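How I budget for a two-arm tabletop setup

I've planned three of these benches now, the latest at our Birton workshop, and every time the arms ate all the attention and the small stuff ate the budget. So I work backwards these days – tabletop first, arms last. Grab a spreadsheet and a coffee!

Step 1. Write down one job you want done

Pick something dull and specific. Mine was moving markers between a tray and a cup. It tells you how much reach you need, how small the parts are, and whether a gripper you're looking at can close on something that thin.

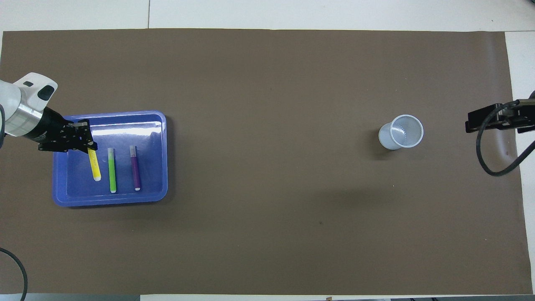
Do I need to buy both arms at the same time?
Most people can start with one, as long as the table, the power and the mounts are planned for two from the start.

Step 2. Price the things that aren't robots

My list is always the same: table, mat, mounts, cables, trays, cups, spare markers. For the Birton bench it came to $1167, and $566 of that was mounts and brackets (I'd guessed $200, which still stings). Get the mounts quoted before you order a table, so you know how thick a top they'll clamp to. I used Gamage for the brackets and they were happy to send drawings first.

Step 3. Decide if you need a handover

Passing a part from one gripper to the other is where a second arm starts earning its money. It also changes the shopping list. Both arms have to reach the same patch of air with room to bend, so sketch that overlap on paper before you settle on a table width. Dinesh Howlader at our Westgate site cuts cardboard to the reach of each arm and slides it around on the floor, and I've stolen that trick completely.
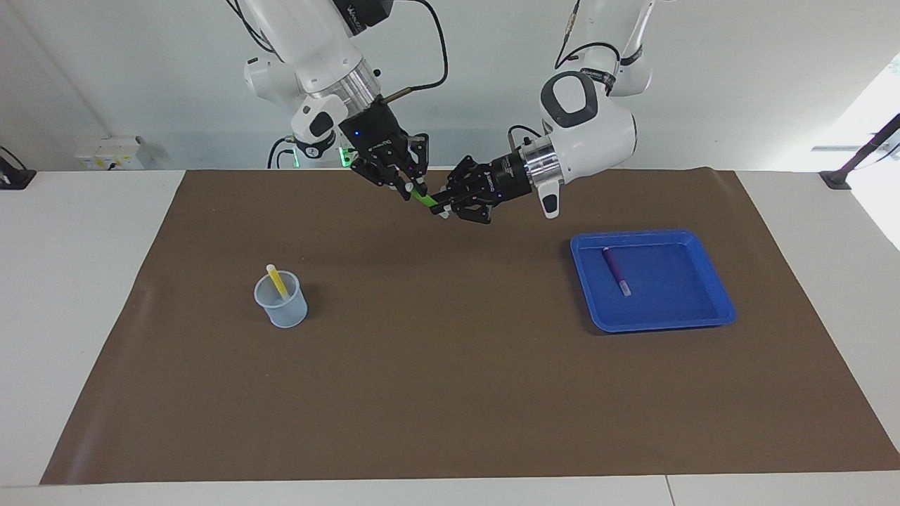
Step 4. Leave money for the grippers

Ask for the price of replacement fingers and the delivery time on the same quote as the arms. Sevia told me 6 weeks in May, so I ordered a spare set right away and put it in the first year's budget. I add a line for cables too – long ones, with enough slack for the arm's full travel.

Step 5. Put a date on the quotes

Mine all ran out on 31st August, and I nearly missed it. Add an expiry column to the spreadsheet and sort by it.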